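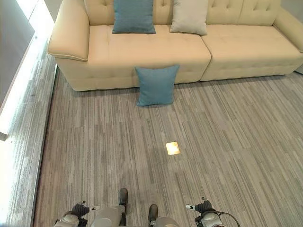
Lounge pick-up, humanoid: pre-run and in-run inspection checklist
Juška living lab, ground floor lounge
Checklist drawn up by Teun Aerts, comments by Teun and by Yoshinori Amano
Revision for the August sessions

How to use this sheet: go through it in order, mark each line OK, NOT OK or N/A, and write something in the comment space even if it's only a word. We've left our own comments in from the last round because new people keep telling us they learn more from those than from the lines themselves. Please add yours!

The chore for this sheet is "cushion back on sofa". A person does it without breaking their conversation. We picked it because it has nearly everything that makes housework hard for a machine in it: a soft thing with no handles, a low reach, a lift past its own knees, and a place to put the thing down that gives way when you touch it. If we can get this one right most of the time, a good part of tidying a living room opens up. I can't wait.

1. Floor

1.1 Carpet tiles flat, no lifted corners. OK
Comment (TA): Run your shoe along the seams, not just your eye. The stripes hide a raised edge very well. The feet don't mind the pile at all but they do mind a lip.

1.2 Walking area clear of small items, or small items noted. NOTED
Comment (TA): There's a small gold-coloured rectangle on the carpet in front of the sofa. Write down anything like this before the run, so that whoever goes over the recording later knows it was there from the start.
Comment (YA): I'd like a future version of this sheet to ask whether the machine noticed it too. A helper that puts the cushion away and says "there's also something shiny on your carpet" is the one I'd want at home.

1.3 Change of floor surface on the window side known to the operator. OK
Comment (YA): Carpet stops in a straight line and the pale floor begins. Keep turns on the carpet side for now. Walking across the join is its own test and has its own sheet.

1.4 Nobody's shoes, bags or coffee inside the walking area. OK
Comment (TA): Yes, this has its own line. Yes, it was mine.

2. Light

2.1 Daylight on the window side checked from the robot's head view, not from where you're standing. OK WITH REMARK
Comment (TA): To a person the room looks lovely and bright. From the head view the strip by the glass goes nearly white and the detail goes with it. The cushion is well inside the good part of the view, so we carried on.
Comment (YA): If the cushion has to be picked up from the bright strip, stop and draw the blind first. I know a real home won't draw its blinds for us. One thing at a time.

2.2 No moving reflections on the carpet. OK

3. The sofa and the cushions

3.1 Sofa pushed back and can't slide. OK
Comment (TA): Lean on it with both hands at the front. It's a big heavy sectional and the base sits low, so a foot can't slip underneath, which makes me very happy.

3.2 Landing spot agreed and free. OK
Comment (YA): Two cushions are already up against the backrest, a teal one and a paler beige one. The teal one on the floor goes up to join them. Agree out loud which stretch of seat it's going to. "Anywhere on the sofa" sounds generous but it makes scoring a misery.

3.3 Start position of the floor cushion recorded. OK
Comment (TA): Propped up on its edge, leaning on the front of the sofa, a little left of the middle. Standing like this is the friendly version, with both sides there to be squeezed. Flat on its face is the hard version and we've kept it for sheet 852.

3.4 Cushion has no loose zip pull, tassel or thread. OK
Comment (YA): Feel all four sides. Fingers with joints in them find a loose thread faster than any cat.

4. The machine, standing

4.1 Feet flat on the carpet, both pointing at the work. OK
Comment (TA): One foot slightly ahead of the other is fine. Crossed or turned in is not, reset and start again.

4.2 Both hands in view of the head camera before the first step. OK
Comment (TA): Raised, one each side, at much the same height. If you can see only one, don't start.

4.3 Arm cables clipped, loops small enough not to catch. OK WITH REMARK
Comment (YA): The loop on the right hand side stands out further than I'd like. Look at it in every posture you intend to use. A loop that's harmless with the arm down can reach for a chair back when the arm comes up. Pilard are sending us shorter leads and I'll fit them on Wednesday.

4.4 Covers on arms and legs closed, bands seated. OK

4.5 Stop button in the hand of a named person. OK
Comment (TA): In the hand. Not on the table next to the hand.

5. The machine, reaching

5.1 Cushion approached from both sides together. OK
Comment (YA): My favourite line on the sheet! One hand arriving first just pushes the cushion away, and then you're chasing it round the room like a balloon. A squeeze between two hands is how most people pick up something this wide, and it forgives a great deal of error in where each finger goes.

5.2 Fingers open on arrival. OK
Comment (TA): Open and relaxed. We used to close the fingers into a pinch and got a good grip on the cover and nothing else.

5.3 Knees and feet clear of the path of the cushion. CHECK EVERY TIME
Comment (TA): Look at the head view here and you see how little room there is. Long arms either side, legs up the middle, and a big soft thing hanging right over the feet. It also blocks the view of whatever it's hanging in front of. Plan the step before the lift, while the floor can still be seen.

5.4 Loose cables on the floor out of reach of both feet. NOT OK
Comment (YA): There's a tangle of thin black cable lying on the carpet to the right of the right leg. Coil it, tie it, and move it away before the next run. I'm marking this one as a proper fail. For all the clever things a robot may be asked to do in a house, tripping on a wire is still the likeliest way for the day to end.
Comment (TA): Agreed. Added to the pack-up list as well so it gets caught twice.
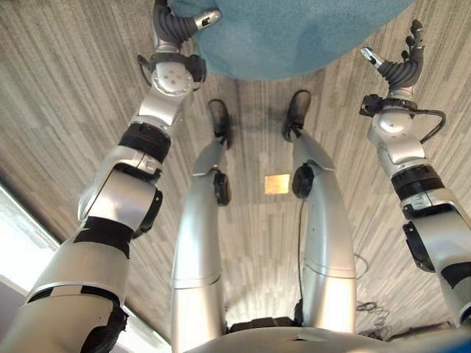
6. Lift and place

6.1 Lift is slow enough for the person on the stop button to react. OK
Comment (TA): Stand where you can see hands and feet together. If you have to choose, watch the feet.

6.2 No person between the robot and the sofa at any point. OK
Comment (YA): The urge to help is very strong. When a cushion starts to slip your arm goes out all by itself. Stand far enough back that it can't get there. A dropped cushion costs us nothing.

6.3 Cushion let go with both hands, no dragging of the cover on the way out. OK / NOT OK, mark each run
Comment (TA): Letting go is harder than picking up. The sofa is soft, the cushion is soft, and the machine has to decide when the weight has gone across. Watch for a hand that leaves early. The cushion then rolls off to that side.

6.4 Upholstery checked for marks after each block of 12 runs. OK
Comment (YA): Run a clean hand along the buttons and the front of the seat. It's a pale sofa and it'll show everything.

7. Could it do this in somebody's home yet?

We put this question at the end of every sheet, and everybody in the room answers it in writing before we talk.

TA: With a person standing by, yes, and I'd enjoy it enormously. Without one, no. The picking up is coming on quickly. What I'd worry about is everything round the edges, such as the wire, the bright window, the thing on the carpet. Our Flidberg wheeled unit would have rolled up to the sofa safely and then had no way of getting a wide soft cushion off the floor. This one can try, and that's a big change from where we were with Jutora.

YA: Not alone, not yet. I'd trust it to tidy cushions in a lounge that somebody has walked through first. But look at section 5 and see how many lines are about the room and how few are about the hands. When I started, the hands filled the whole sheet.

8. Actions before next session

8.1 Tie up and move the floor cable (line 5.4). YA
8.2 Shorter lead on the right arm (line 4.3). YA
8.3 Try the same chore with the blind drawn and compare head views. TA
8.4 Add a line asking what the machine noticed on the floor (line 1.2). TA, wording to be agreed
8.5 Second copy of this sheet to be kept by the stop button charger. Whoever prints it next

Signed off for supervised runs only: T. Aerts, Y. Amano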